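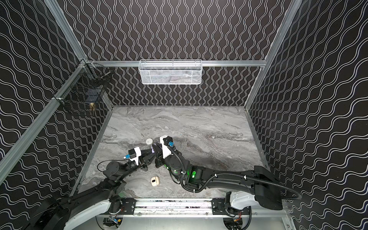 What is the Ziltmont Revue? The Ziltmont Revue is a touring stand-up and sketch show that plays small theatres and arts centres, with a changing bill of five acts.

The show began as a monthly night in the upstairs room of the Bustero, a pub venue with 200 seats. The early bills mixed new stand-ups with short sketches written by the regular compères. When the room closed for building work one August, the company took the show on the road and kept the format: a compère, two stand-ups, an interval, a sketch group and a closing act.

Format

Each performance runs for two hours including the interval. The opening stand-ups have fifteen minutes each, and the closing act has thirty. Heckling is dealt with by the compère, who stays at the side of the stage throughout. Musical comedy has appeared on the bill now and then -- usually in the sketch group's place.

Tours

The first tour visited arts centres with up to 500 seats. The second ended with a single night at the Premine, a hall holding 3000, which remains the largest venue the revue has played. Reviews of that night were mixed, and several said the sketches were hard to follow from the balcony. Later tours went back to smaller rooms.

Recordings

An audio recording of the second tour was released under the title Lục. It leaves out the sketches. A planned follow-up was not released.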